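4. Who Gets to Stand Where: Cooking, Company and the Island

4.1 What the diaries were good for

I should say up front that I didn't go into this part of the study wanting to write about kitchen islands. I wanted to write about weeknight dinners, and who talks to whom while they're being made, and I figured the furniture would stay in the background where furniture usually stays. Then the diaries started coming in from Nerholm and people kept telling me where they'd been standing. I hadn't asked! The prompt in Mak (the diary app described in Section 3) only said "Who was around while you cooked, and what did you talk about?" and still I got answers like "my son, on the stool side, about his bus pass" and "no one, my back was to them."

So this section is about that. It draws on the full set of 1591 diary entries from 186 households, plus the follow-up interviews I did with 30 of the people who wrote them. The interviews were long and pretty loose. Most took place at kitchen tables, a few over the phone, and one on a porch in October with both of us in coats, as the kitchen was being painted.

A quick note on the two places. Nerholm is older housing, mostly, with the kitchen at the back and the stove pushed against a wall. Dornonero is the newer development out past the rail yard, where nearly every unit was built with one big room and an island in it. I'm treating these as two kinds of kitchen for the sake of comparison, and I know that's a bit rough. Plenty of Nerholm families have knocked a wall out, and at least one Dornonero couple had theirs put back in (they cook a lot of fish).

4.2 Wall cooks and island cooks

The first thing I noticed was how differently people talked about interruptions. In the wall kitchens, an interruption was somebody coming in. It had a beginning: footsteps, a door, a question. One woman in Nerholm told me she could tell which child it was by how the door got opened, and she'd already be answering before she turned around. People described these visits almost like phone calls, with a hello and a goodbye, and they could usually tell me what the visit had been about.

In the island kitchens there wasn't really a beginning. Everyone was already in the room. People wrote things like "we sort of chatted the whole time" and then couldn't remember a single topic, and when I pushed a little in the interviews they'd laugh and say something like well, you know, the usual stuff. I got frustrated with this at first (my coding scheme was built around topics, and here were all these entries with nothing to put in the topic box). It took me a while to see that the vagueness was telling me something. Talk at the island is low and steady and it stops and starts with whatever's on the stove. Earlier work on family meals has mostly looked at the table, where talk is the main event, and I think that's why this kind of half-talk has slipped past.

The second thing was the question of backs. A cooktop on the wall means you cook facing the wall, and several people had strong feelings about it, in both directions. Some hated it. Others told me, a little guiltily, that it was the only time of the day no one could see their face. I went back through the diaries after hearing that and found it again and again, usually in the late entries, the ones logged after the dishes. "Good to just look at the tiles for a bit," one man wrote.

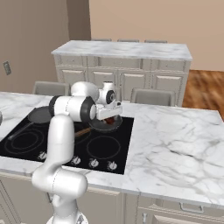
By the author, Household Talk Project, Mener
Figure 1. Kitchen island with the cooktop set into a white marble countertop. Computer rendering.

An island like the one in Figure 1, with the burners out in the room, takes that choice away, or at least makes it a lot harder. Depending on which side you work from, you may be looking straight at your family from the time you start the onions. People in Dornonero who'd moved from older housing talked about having to learn it. One father said he felt like he was running a cooking show for the first few months, and that he'd narrate without meaning to – "now I'm just turning this down" – until his daughter asked him who he was talking to. He still does it sometimes. By the time I interviewed him, the rest of the family had picked it up too, as a joke, and they'd narrate themselves brushing their teeth.

I find this stuff delightful, I admit, but it does matter for the argument. If the layout puts the cook on view, then cooking turns partly into hosting, and hosting is work. The people who did most of the cooking in Dornonero were more likely to describe it as tiring in a social way, even on nights when they said the food itself was no trouble. In Nerholm, when cooking was described as tiring, it was nearly always about the food, or the time, or having been on your feet all day.

4.3 The stool problem

I want to spend some time on stools, which came up far more than I'd have guessed. A stool on the far side of the island is an invitation, and the household treats it like one. Whoever sits there has come to talk, or to be talked to, or to do homework within reach of help. But there's an unspoken rule that the person on the stool doesn't have to do anything. Somebody who walks around to the cook's side is fair game: they get handed a peeler. Kids understood this perfectly. One teenager told me (with her mother listening and nodding along) that she'd stay on the stool until things were nearly done, then come around and carry plates, and this counted as helping.

In the wall kitchens there was no such neutral spot. You were in the kitchen or you weren't, and if you were in, you'd probably be asked to do something. Quite a few Nerholm kids, and honest spouses, said they hung around in the doorway for this very reason. The doorway seems to do what the stool does, only less comfortably, and it gets in everyone's way. I've started calling both of these "parking spots" in my notes, and I'll use the term in Section 5 when I get to visitors.

What surprised me was how firmly people held on to a particular spot. In 17 of the households, a follow-up entry mentioned some kind of squabble over a stool or a chair or, in one case, a radiator that was warm to lean on. These were small things and they were usually told as funny stories. Still, they came with real detail about who'd been there first and for how many years, and in two of the families the story was told to me by different people with different endings. I've left both versions in the archive.

4.4 Some cautions

A few things I'd want a reader to keep in mind. Income is tangled up in all of this. The Dornonero units cost more, the families in them are on average a bit younger, and they haven't lived there as long, so some of what I'm putting down to the island could easily be about being new somewhere. I tried to get at this by looking at the Nerholm homes that had been opened up, and the talk there did look more like Dornonero talk, but that's a small group and they'd all just lived through a renovation together, which does things to a family's conversation all by itself.

The diaries were also written by the cook. I only heard from the stool-sitters and the doorway-leaners if they happened to be home for the interview, and they were often a lot funnier and less kind about the cooking than the diaries had been. A version of this study that gave everyone in the house their own login would look different. I'd love to run it, and we've started a small pilot in Mener with that setup, but the entries so far are mostly from one very keen nine-year-old.

Last, I live in a house with a wall kitchen and I like it. I grew up doing my homework in a doorway, more or less. I've tried to be fair to the island people, and a colleague read the coding with that in mind and changed a few of my labels – "on display" became "in view," for one – and I've kept the changed versions in the tables in Section 6.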